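Plasent Garment Steamer: Set-Up Guide

Section 3. Filling and First Use

Read Section 1 (Safety) before you plug in the steamer.

1. Set the base on a flat, hard floor. Do not use it on thick carpet.

2. Lift out the water tank and unscrew the cap. Fill with cold tap water to the MAX line. In hard water areas, use distilled water.

3. Screw the cap on tightly and seat the tank until it clicks.

4. Push the hose into the base and turn the collar clockwise.

CAUTION: Never add perfume, starch or vinegar to the tank. Damage of this kind is not covered by the warranty.

5. Turn the dial to LOW and wait for the green lamp. Hold the steam head upright, away from people and pets, and let it run until the spitting stops.

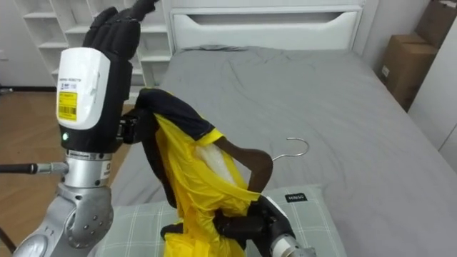 6. Check the care label. Steam silk and thin synthetics from the inside on LOW. Cotton and linen can take HIGH.

NOTE: Do not steam leather, suede, waxed cloth or anything marked "do not steam."

3.1 Hanging the Garment
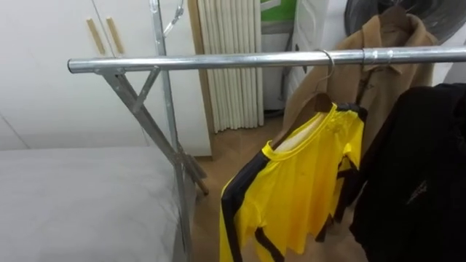
The steamer comes without a hanging pole. Use a door hook or any stand that stays put when you pull down lightly on the fabric. With a folding rack that has crossed legs, open the legs fully before loading the bar. A smooth metal bar lets hangers slide, so hold the hanger with your free hand. Close zippers and work from the top down.

3.2 After Use

1. Turn the dial to OFF and unplug the steamer.

2. Wait 25 minutes, then empty the tank.

3. Hang the hose straight so water can drain back to the base.

Descale after every 200 tanks, or sooner if the steam gets weak. See Section 5.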